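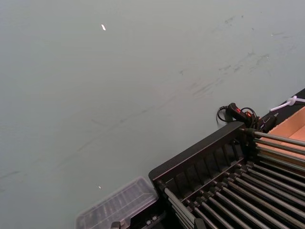
Gultach Crew Helmet, Model 2, Surplus
Item no. 697
Sold by: Dissanayake Military Surplus
Price: $311 complete with headset, unissued
Status: In stock, ships from our warehouse

Armored vehicle crewman's helmet made by Pravach for export. Composite outer shell, removable inner cap, built-in headset with boom mic. Meant for drivers, gunners and commanders inside tracked and wheeled vehicles. Bump and fragment protection plus hearing protection plus intercom, all in one lid. Came out of long-term storage, original cartons, most of them never opened.

Read the sizing part before you order. Most returns are sizing.

What it is

Two-piece design. The inner cap is stretchy mesh and padded fabric and holds the ear cups and the mic. The shell goes over it and clips down at the sides. You can wear the cap by itself when you're parked or working on the engine deck, then drop the shell on top when you roll. Takes a second once you know where the clips are.

Shell is cut high over the ears so the cups sit flat against your head. Back of the shell is cut high too, so you can lean back in a reclined driver's seat without the rim shoving the whole thing down over your eyes. Anybody who has tried driving hatch-down in an infantry helmet knows how that goes.

Not a replacement for an infantry helmet. Less coverage at the sides and back. It was built for people who spend the day smacking their head on hatch rims, sight housings and radio mounts.

Condition

Unissued. That means never handed out to a soldier, it does not mean mint. Storage marks happen. Scuffed paint, some dust in the webbing, a little storage smell that airs out in a day or so. Ear cup foam is checked by hand on every one and if it's gone crumbly we swap it from our stock of new old stock seals. Shells with chips through the paint go in the Grade B listing, cheaper, seperate page.

Inspection and repacking done by Tomás Calado and crew. Each helmet gets a tag with what was checked and what was replaced, if anything. Keep the tag, we ask for it on returns.

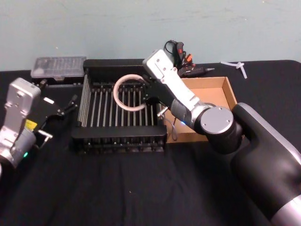 Shells have no unit markings, plain olive, smooth front and back. Lots of customers want a name or a blood type or a vehicle number on there for reenacting or vehicle shows. Don't paint it if you think you'll ever sell it. A roll of plain white tape like the one over the rack does the job, cut a strip, write on it with a marker, stick it low on the back of the shell. Wipe the shell down first. Old storage wax on some of them and nothing sticks to that.

Headset and electronics

Dynamic boom mic, left side only on these. The arm does not swap to the right, don't force it, the boss on the right cup is a blank. Mic has a foam windscreen, spare in the bag.

Ear cups are passive. No amplification, no battery. Good low frequency blocking, which is what you want next to a diesel. Speech comes through the intercom and pretty much only through the intercom.

Cable is coiled and ends in the maker's own round plug. It will NOT fit a US vehicle intercom without an adapter. Fundosmont makes the adapter, we carry it, sold on its own page. Tested here with a bench intercom before shipping – both ears and the mic. If you want it tested with your adapter, order them together and put a note in the checkout box.

Chest switch: three positions, intercom, off, radio. Radio position is spring-loaded and returns to off. Clips to a lapel or vest. The clip is strong and will chew up thin fabric.

Sizing

One shell size, two inner cap sizes.

Regular cap – fits most people who wear a medium or large ball cap.
Large cap – big heads, or if you wear a balaclava under it.

Inner cap should be snug. Snug enough that the ear cups seal and don't slide when you look up. If you wear glasses, the seals will press on the temples for the first few wears, thin wire frames are better than thick plastic. Crown pad is 13 mm foam, held in with hook and loop, and you can pull it if the shell rides to high.

Chin strap adjusts from one side. Quick release buckle. Long hair, tie it low, a bun will lift the back of the cap and break the ear seal.
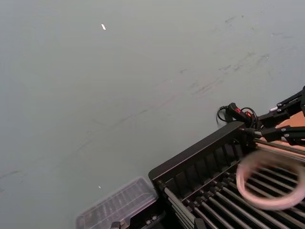 If you're between sizes get the Large and tighten the lacing at the back. A Large laces down fine. The Regular doesn't stretch much past where it starts.

What's in the carton

Shell
Inner cap with headset installed
Chest switch with cable
Spare mic windscreen
Cotton carry bag, drawstring
Factory manual, not in English, mostly drawings anyway

Goggles not included. The shell has a strap keeper on the back for them and most surplus goggles with an elastic strap will fit. Skip the ones with a really wide strap.

Care

Cap: take out the ear cups and mic arm, hand wash cold with mild soap, dry flat out of the sun. Don't machine wash. Don't put it on a heater either, the elastic dies.

Shell: damp cloth. No solvents, no gun cleaner, no brake cleaner. Solvent and composite shells don't mix and we can't take it back after that.

Seals: wipe after use. Rub a little talc on them before you put the helmet away for the winter.

Store it with the shell unclipped. Leaving it clipped for months puts a set in the side straps.

Common questions

Is it rated? The maker's paperwork calls out fragment protection. We do not recertify and we sell it as a collectible and display / vehicle show item. Do not use as a motorcycle helmet. Do not use as a climbing helmet. Has been asked, many times.

Can I get just the shell? Sometimes. Email us. Depends what turned up in the last batch.

Can I get just the headset? Yes, spares page, when we have them.

Will it fit under a CVC-type shell? The cap will go under, the cups won't line up. Not worth it.

Do you ship outside the US? Not this one. Export paperwork on helmets costs more than the helmet.

Can I pick the color? Olive only. There was a sand version and we sold out of it in August. No word on more.
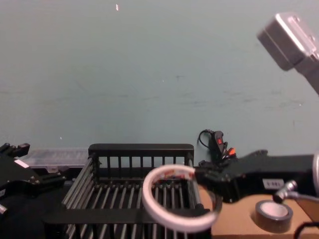

Shipping and returns

Ships in the original carton inside a second box. Orders in before noon go out same day if we aren't buried. Signature required. No PO boxes, carrier won't take them.

Returns okay if the inspection tag is still on and the cap hasn't been washed. Swap for another cap size is free one time, you pay postage back. Cracked in transit – send pictures of the outer box before you throw it out, the carrier always asks.

Also on this shelf

Fundosmont intercom adapter
Gultach spare ear seals, pair
Gultach crew helmet, Grade B
Pravach drawstring bag, cotton, used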